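Categories: Arms and Grippers > Cameras > Calibration

Fixed camera or wrist camera for placing small tagged blocks?

Yaqin Ding

We are setting up a bench at Bonstead to compare two ways of guiding the same arm. One is a fixed camera that looks across the table. The other is a small camera at the wrist, looking past the fingers. The arm, the gripper and the Jedska controller stay the same for both. The job is to pick up a small white block with a tag on it and put it down at a marked spot on the right side of the table.

The flat plate with the four tags is the reference. I solve the table position from it once at startup and then leave it alone. The block and the fixtures have tags of their own. The backdrop is green and the tabletop is black, so telling the white parts apart from the background has not been a problem.

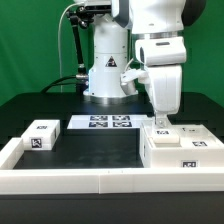 What I can't settle is the last bit of the move. With the fixed camera I ran 200 placements and had 28 misses, counting a miss as anything more than 3 mm off. Nearly all of the misses were long or short along the camera's viewing direction. Side to side it is very good. With the wrist camera the misses went down, but the controller stopped several runs with a lost tag error, and I had been expecting it to be the steadier of the two.

I have tried a larger tag on the block (no room), a slower approach (no change) and a different exposure on the fixed camera (a little better, then worse in the afternoon). Gripper force is set low and I don't think it matters here.

Should I be using one camera for the whole move, or handing over from one to the other? And if I hand over, at what height? 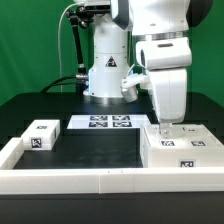 Melina Christodoulou
Forum moderator, Calibration

Hand over. The pattern in your misses is what a fixed camera gives you when it sees the plate at a low angle. A tag seen that way is squashed top to bottom, so one pixel of error in a corner turns into a lot of depth error and very little side error. Exposure moves the corners around a bit, and I would guess that's your afternoon.

Before you change any code, do these:

Raise the fixed camera if the mount allows it and tilt it down. Even a small change in angle helps with a flat tag.

Redo the plate solve with all four tags together, as one board with known spacing. If you are solving each tag separately and averaging, stop doing that.

Check how the wrist camera was calibrated to the gripper. If you only used poses with the gripper pointing straight down, the distance from camera to fingertip is poorly pinned down. Add poses with the wrist rolled and tipped.

For the handover, pick the height from the wrist camera's data and leave the fixed camera out of it. Log tag detections against height for a few runs and find where they start to drop out. Switch above that. Below it, don't ask for vision at all. Hold the last good pose and finish the move on the arm's own joint positions.

Also, please post which tag family you are using and the printed size. Both matter and neither is in your post.

fingers_first

just use a bigger gripper. we went to the Jaunzems wide one and never looked at a camera again

rk_bench

I share the bench with Yaqin, so I'll put up the notes from our handover runs. The gripper stayed the same, sorry fingers_first, we have no room on the right side for a wide one. 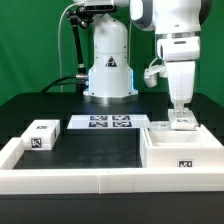
Irkcombe, February

Moved the handover point up first. Wrist camera takes over while the block is still held clear of the bin walls, then vision is switched off for the final drop. The lost tag stops went away as soon as the controller was no longer asking for a tag all the way down. That part of Melina's advice worked the same day.

The four-tag solve was our mistake. We were averaging separate tags. Treating the plate as one board took out most of the long and short error before we touched the camera mount.

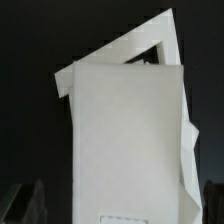

The wrist view still has trouble when white fills the middle of the image, because auto exposure pulls everything around it close to black. We fixed the exposure by hand and set it on a tag, with the fingers in their open position. Focus is set for the work, so the fingers stay soft in the picture and we don't use them as a reference.

Two things we have not done. The fixed camera is still at its old height because the bracket needs a longer post. And the wrist calibration has only been redone with rolled poses, no tipped ones, as the cable gets tight when the wrist tips.

If anyone has routed a cable on a similar arm so that the wrist can tip freely, I would like to see how it was clipped.

Yaqin Ding

Marking Melina's as accepted. Tag family and printed size to follow once I have measured the sheet, I don't trust what the printer did to the scale.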